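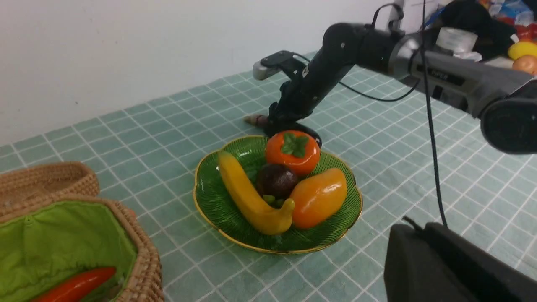
Vlastimil Šimko
Communications Manager, Plevenwood

Plevenwood opens its table linen exchange to households in Dondthorpe and Estmont

DONDTHORPE. Plevenwood, the home textile company, is opening its table linen exchange to all households in Dondthorpe and Estmont this July. Until now the service was available only to restaurants and guest houses. Families can bring in tablecloths, runners and cloth napkins which they do not use anymore, and receive credit toward pieces that were repaired and washed in our workshop in Skála.

The exchange started with 6 guest houses which wanted to replace their tablecloths more often but did not want to throw the old ones away. Last year the Skála workshop repaired 3000 pieces. The largest part were cotton tablecloths with small stains or a damaged hem, and both of these problems can usually be solved in one afternoon.

"When I visit my customers at home, I see the same thing again and again," said Lorna Calimlim, Head of Repair at Plevenwood. "There is a drawer full of good cloth, and on the table there is always the same one. People keep the others for a guest who comes maybe once in a year. We would like these cloths to be used on a normal Tuesday."

How the exchange works

Customers bring clean, dry linen to the counter in the Dondthorpe shop or to the collection point at the Estmont market hall. The staff check each piece and decide on the credit together with the customer. Cotton, linen and cotton blends are accepted. Wax-coated and plastic tablecloths are not accepted at this time, but the company is testing a method for cleaning them and will inform about the results later in the year.

The credit is valid for twelve months and can be used for any repaired piece. It can also be used for hemming, stain treatment or dyeing of the customer's own linen. Cloths which are too worn to be repaired as a whole are cut into napkins, bread bags and drawer liners. Pieces with hand embroidery are put aside and offered first to the person who brought them, in case he or she would like to change the decision.

The first selection for households has 305 tablecloths for square, round and rectangular tables. Checks and plain colors make the biggest part, and there are also printed florals and a small group of damask cloths from hotels. Each piece has a paper tag with its size, its fabric, and a short note about what was repaired and in what way.

New workshop space in Skála

To prepare for the larger number of pieces, Plevenwood has rented the second floor of its building in Skála and bought two industrial pressing machines. The company expects that the workshop will receive roughly 2000 additional pieces in the first season. Four sewing positions are open, and applicants without professional experience are welcome, as training is given at the workplace.

"Pressing was our slow point, not sewing," Calimlim said. "A long tablecloth takes two people and a lot of patience. With the new machines one person can do it, and the corners stay straight."

An opening event will take place in the Dondthorpe shop on Sunday from 10 a.m. Visitors can bring up to five pieces each for a free check, and the repair team will show how to remove candle wax, how to close a small hole by hand and how to store linen without yellow fold lines. Coffee and fruit will be served. Registration is not necessary, but groups are asked to contact the shop before they come.

Journalists who would like to visit the workshop in Skála can arrange a time with Vlastimil Šimko through the press desk at Plevenwood.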